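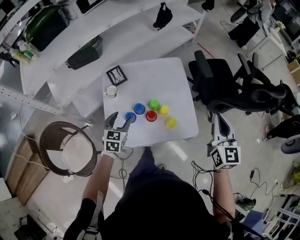 Fancy a change from the packing line? I'm Dolores Bellamy, and I run the handling team at Oncombe. The robots take over cup sorting in March, so three of us have moved across to showing them how – all hand-held grippers and plastic cups, and my shoulders are much happier! I need one more person. No computer skills wanted, just steady hands and plenty of patience. Same pay, same shifts, and you keep your place on the line for 10 weeks if you hate it. Come and find me or ring extension 500.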